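How a Comic Book Gets Made (and Why It Takes So Many People)

I've been making comics since I was in second grade, when I drew a superhero snail on the back of a spelling test. My teacher was not thrilled! Now I do it as a job, and the thing kids ask me most is how one comic can have so many names on the cover. So let me tell you about my newest one.

It's called Droseck, and it's about a girl who finds a very grumpy moon creature living under a bus station. I wrote the story. That means I typed up a script, a lot like the script for a play, saying what happens in every panel and what everybody says. A panel is one of the boxes on a comic page. Some of my pages have only one giant panel and some have up to 9, when lots of little things need to happen fast.

Then the script went to Chaltu Feyisa, who is the penciler. She draws everything in pencil first so she can erase. And she erases a lot — her desk looks like it snowed. I wrote "the creature looks mad but also kind of hungry," and she drew that face 17 different ways before we picked one.
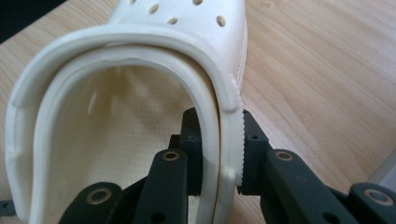
Does the same person draw the pictures and put in the words?

Sometimes one person does it all, but on many comics the words are added by someone called a letterer. Ours is Mali Hopkin. She makes the speech balloons, picks how the letters look, and decides where each balloon goes so you read them in the right order. She also gets to do the sound effects, like KRAKOOM and SPLORP. (I'm a little jealous of that part.)

Between the pencils and the words there are two more jobs. The inker goes over the pencil lines in dark ink and makes some of them thick and some of them skinny, so the creature seems heavy and its whiskers seem light. After that the colorist fills everything in on a computer. Adanech Asfaw colored our book, and she made every nighttime page purple instead of black. I didn't ask for that. I love it!

We also have an editor, Selamawit Adugna. An editor reads the whole thing and catches mistakes. On one page the girl had a backpack and on the next page she didn't, and I'd looked at those pages a million times without noticing.

Want to try it? Take two sheets of paper, stack them, and fold them in half like a card. Now you have a little book with 8 pages. Draw a cover on the front, tell your story inside, and leave the last page for a picture of what might happen next. If you have a friend who likes drawing, you write and let them draw, then trade jobs on the next one. Put both your names on the cover.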